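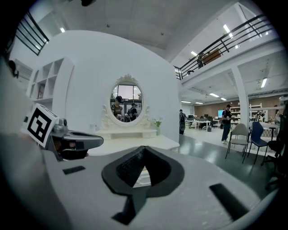 List: interiors-fitout
Date: 2024-07-03
Subject: Re: Mirror height over vanity against curved partition

> We have a white vanity going against a radiused partition, with a
> raised back section on the table and an oval mirror above it. The
> Gruveritz sheet gives a centerline height for flat walls only. Does
> the curve change anything? Also, the mirror rocks when I offer it up
> to the wall. Is packing it out at the sides acceptable, or do I need
> a flat backing board?

Height first. The curve does not change it. Work from the seated eye line and ignore the wall. The only thing that moves the number is the raised back on the table, so check that the lower edge of the mirror frame clears it. I leave 3 mm as a minimum and prefer more if the frame is carved, as carving is rarely true along the bottom.

On the rocking: a flat-backed frame on a concave wall touches at its two sides and is open behind the middle. On a convex wall it touches down the center and swings. You did not say which face you are on. If it rocks left to right, I assume convex. In that case pack both sides equally. Measure the gap at each side at mid-height, then again near the top - if the two readings differ, the wall is out of plumb and you should sort that out before you cut any packers.

A backing board works but it shows from the side, and on a white wall the shadow line is obvious. I would only use one if the frame is too light to take side fixings.

Two fixings, 130 mm apart, is fine for an oval of ordinary weight. Do not use a single hook on a curve. The Nirnetis two-part hanger can be bent slightly to follow the wall. The Merkance one cannot, and mine cracked at the bend in February.

For the table itself, scribe the back edge only if the gap bothers you. On our last job the gap at the ends was 62 mm over a 1000 mm top, too much to scribe, so we left it open and kept the tabletop nearly clear. A small potted plant to one side of the mirror base is about all it needs. Anything tall gets doubled in the glass.

If you have cubbies built into the same curve, take your level line from one of their shelves and not from the floor. It is the line people will compare the mirror with.

Can you post the wall radius and the frame width?

Nair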